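Avberg wristed needle driver, 20-use pack – 12/05/2018

Four stars, and the missing one is for the counter.

We took these on for the training console at Skirnbridge after our old supplier raised prices for the third year running. On paper the sums are lovely. Each driver comes in at 493, gives you 20 uses, and then a chip in the housing decides its career is over, whether it feels worn or not. Ours felt fine. The chip was unmoved.

As an instrument I have few complaints. The jaws hold suture firmly, the wrist turns where you tell it to, and interrupted stitches go in about as neatly as the person at the controls deserves. I would put it level with the Stundader we trialed in October, with slightly less play in the wrist and a much thinner manual. 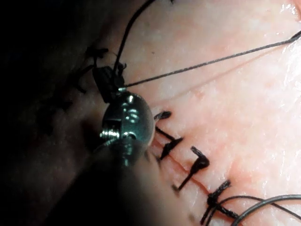
Sabine Sauerland wrote back to my first draft that I had the budget wrong: divide by 17, never by 20, as every clumsy setup and abandoned session burns a use just the same. She also wanted to know who was paying for the drapes.

She has a point, and I have redone the spreadsheet with a long face. At 17 real uses the driver costs 29 a go. Add 55 per session for drapes and tip covers, which Avberg lists on a separate page in smaller type, and the instrument is the cheap part of the afternoon.

Voß will sell you a service plan on top. We passed. Order two packs if you teach every week, and check the remaining count before anyone scrubs in – the display only mentions it once it hits zero.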